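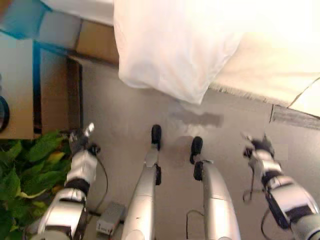 Bedroom floor, plant side.

11/18/18

I have been meaning to write about the bedroom for a week now, and it took a gray Sunday with nothing in the oven to sit me down to it. Bed day! I know it's a silly thing to look forward to, but ever since we moved up from Stustow I have kept one day for stripping the bed and putting it all back together, and I get a little cross if something pushes it to the middle of the week.

The floor came first, as it always does. I like a plain floor in a bedroom, I've decided. In the old place we had that awful speckled carpet (it hid everything, and I mean everything, I found a whole earring in it the day we left) and now I can see every crumb of potting soil the plant throws down. I gave it a going-over with the dust mop, the leafy side twice, and then turned the pot a little so the back half could have its share of the light. I paid 712 for that mop head and two spares at the market in Durkham, which was too much, and I'd do it again.

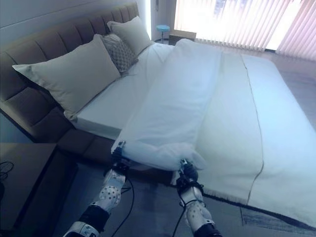
Then the duvet, which fights me every single time. My mother could shake one out with a flick of her wrists and it would come down flat as a pond. Mine goes into a sausage. I have tried starting at the foot, I have tried climbing in with the corners, and the best I've managed is to let it bunch up lengthwise, walk around to the other side and pull it over a bit at a time. It takes me two songs on the radio, three if I stop to sing.

I still go back and forth over the pillows. The two beige ones are fine, they're just pillows, but I am very fond of the gray quilted one and I can't settle whether it looks better in front or tucked between the others. I had it in the middle today and I think that's where it will stay - at least until I'm bored again. The blanket came from the Mak catalog in June, 300 off because the box was dented, and it has gone through the wash more times than I can remember without a complaint.

I put a few lines about all this up on the Sukport page, where people talk about bedding more than you would believe, and asked whether anyone else had trouble with fleece going flat. I went in to pet the pile while I waited for answers (I do love fleece, it's like a warm animal) and folded a few bits over so they'd sit better. 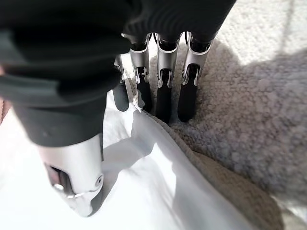
Mothwing wrote back that fleece should never see the dryer at all, that hers had lasted nine winters on a line in the hallway, and that I was to skip the softener too, because it coats the fibers and makes them lie down. I felt a bit scolded, but she was nice about it, and she signed off with a recipe for lentil soup.

So no softener next time. I'll have to find somewhere to hang things, with the hallway as narrow as it is - maybe over the bath, if the rail will take the weight. Tonight it's clean sheets and the second half of my book, and I mean to be in bed by nine.

Last updated 6 hours ago
1005 views | 14 comments | Share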